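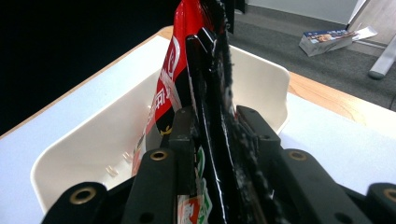
Niilo Hakala replied: Depends what you count as the job. When Drosham put two picking cells in at Padanbridge, the headcount on nights stayed the same. The work didn't. People who used to pack now clear faults.

padanbridge_nights
Can confirm. Foil packets are the worst case. The film wrinkles, the grip point shifts, and the cell stops and waits for a person. We log 239 interventions on a bad shift. Each one is short, but you can't start anything else in between.

G. Jafarzadeh
239 out of how many picks? Without the denominator that number says nothing.

padanbridge_nights
I don't have the total per shift. The panel only shows stops.

Azadeh Abbasi
Then ask for it. At Ongart we got the pick log added to the handover sheet in May, and it changed the staffing argument. One operator had been given 9 cells on the basis of the supplier's stop time, which left out the walk between them.

Niilo Hakala
Walking time is a layout problem. I wouldn't put it on the automation.

Azadeh Abbasi
The layout was drawn for the cells, so I would. Before that, the packers stood at one table all shift.

gb_pyo
Two things to check on crinkled film - pad wear and closing force. We swapped pads on a fixed interval and stops dropped. The downside is that pad changes went to the operators with no change in pay grade. That is still open with the site manager.

G. Jafarzadeh
What interval?

gb_pyo
Every 653 cycles at first, now 802. Still too short if you ask the people doing it.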